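12/27/25

Back to the egg question, which I have been putting off since before the holiday. 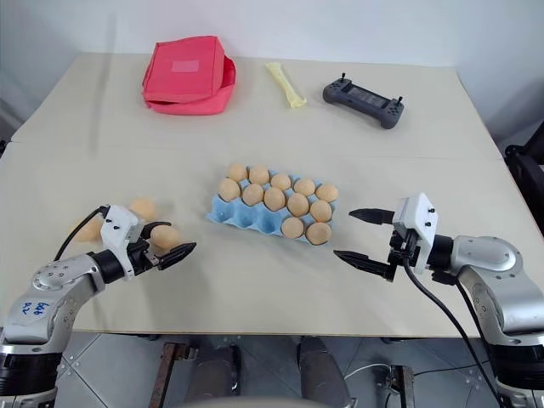 Damian Lis swears by the float test. Put the egg in a glass of water, he says, and if it lies down it's fresh, if it stands up use it soon, if it floats throw it out. I have done this for years on his word and I'm no longer sure what it has ever told me. Every egg I've tested stood up a little. What is a little? He says I'll know. I don't know.

So I read the end of the carton this time. There is a code, 1111, and a price sticker, and nothing I would call a date. The woman at Pawlak told me the eggs come in from a farm out past Clilton, two days old at most. She said the same in July, and those had yolks that went flat as soon as they hit the pan. I paid $5.39 less a coupon and was told brown eggs taste better. I have eaten brown eggs and white ones side by side with my eyes shut and got it wrong, then right, then wrong. I think people like the color.

The blue cartons are another thing. They are supposed to be sturdier than the gray ones and I have my doubts. What I do like is that the cups are deep enough to get two fingers around an egg and lift it straight up. The trouble comes when you set eggs down on a bare table. Mine leans, whatever Damian says, and an egg will find the lean. Folded dish towel first, then eggs. I wrote that on the inside of the cupboard door after the last time and still had to remind myself.

Also on trial is the door shelf of the refrigerator, with its molded egg tray. Too warm there, I've read, and it shakes every time somebody wants milk. But the same article said to store them pointed end down, and I can't see what an egg would care. I moved them to the back of the middle shelf anyway, in the carton, lid shut. We'll see.

Need butter and the small onions. Call Damian about Sunday's custard, and don't let him bring his own eggs.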